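Lecture 12: Can machines do the housework yet?
Notes by Radomir Vidmar

In the last lecture we looked at floors. A floor is flat, and a cleaning machine may touch it many times without harm. Today we speak about soft things: clothes, bedding, bags. They change their shape in every grasp, so the program can not keep one fixed model of them.
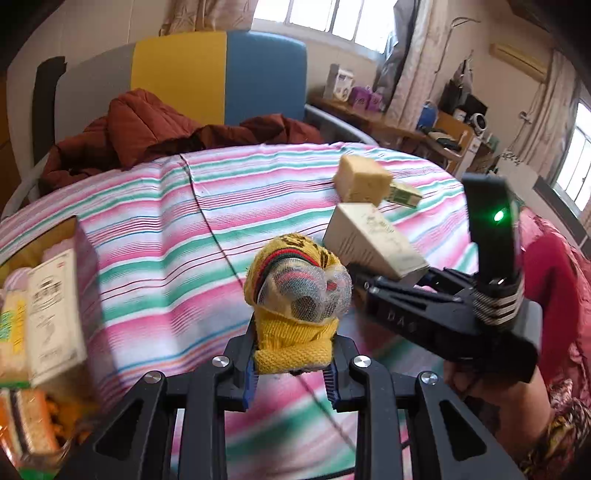
Fig. 2. Hand-held grippers at work in a bedroom; the ribbed blue pads hold a yellow knitted piece.

Please note who supplies the skill in Fig. 2. The hand on the tool belongs to a person. The open question is how much of this skill a machine can learn to repeat alone, in a room it does not know.

For the seminar with Zoi Kouris: choose one chore in your own home and write down each grasp. One page is enough.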